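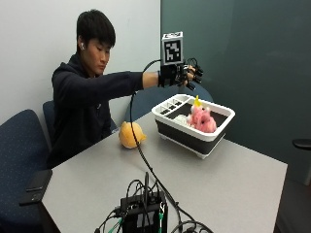 Filed under: Robotics, Site visits

Etik held its open day at the Sarside building on 13th August, and I went mainly for the data collection demo. Suqin Fang ran the session. The setup is a sensor glove with a square tag block mounted on the back of the hand, cabled to a box at the front of the table. The operator stays seated and works over a bin of plush toys.

Fang said the tag gives the pose of the hand and the glove gives the fingers. The two streams are logged separately and aligned afterward. Her target is 2000 episodes per task, of which they had 56 for this one. An episode is thrown out if the tag is lost for more than 200 milliseconds.

I asked about the cable. Jiahui Lu, who wrote the logging software, said a wireless version was tried in February and dropped packets whenever the room filled up.

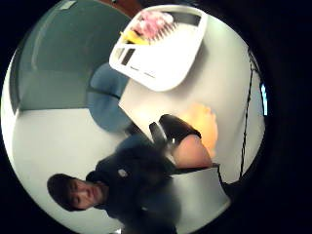

Lu's larger concern is drift between the two clocks. He resyncs every 6 minutes, and I would want it done more often. Soft toys are also a generous choice, given how much grip error they absorb. I'd like to see the same task run with mugs. Slides are supposed to go up on the Etik site.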